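Every robot demo I've been to this year ends with someone quoting a success rate. Plakent's was the best so far: 736 tries at putting a cap on a wire stand, and the slide said the arm almost never missed. Fine. I asked what happened on the misses and got a smile and a change of slide.

One of those misses came out in March. The arm closed on the brim, lost it, and carried on as though it still had the cap. It pushed down on the bare stand until the wire folded, then went on pushing until a person hit the stop button 11 seconds later. The company's write-up calls this "an unrecovered grasp event." I'd call it a machine that didn't know its hand was empty and leaned on the furniture.

The cure on offer is more data. People do the job by hand with a pair of grippers, over and over, and the robot learns from the recordings. I don't doubt that it learns something.

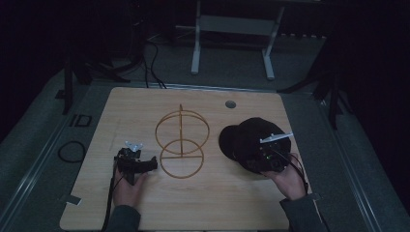
Upendo Rotich wrote in to tell me I was being unfair, that 300 more recordings of slips and fumbles would teach the arm to notice one, and that I should wait for the next version before sneering at this one.

Maybe so. But a person holding a gripper feels the cloth go and stops without thinking about it. Does that feeling get into the recording? If all that's saved is where the hands went, the arm gets the motion and none of the doubt. You could add 300 fumbles or 3,000 and still have an arm that pushes on through, because pushing on is mostly what it was shown.

What I'd want first is dull and cheap: a force limit, set low, that the learned part can't override. Nilach sells one. Plakent says it slows the arm down. Well, yes, I should hope it does.

Until that's fitted I'll keep asking about the misses, and I'd suggest anyone about to sign an order for 100 of these things do the same, before the wire stand is somebody's wrist.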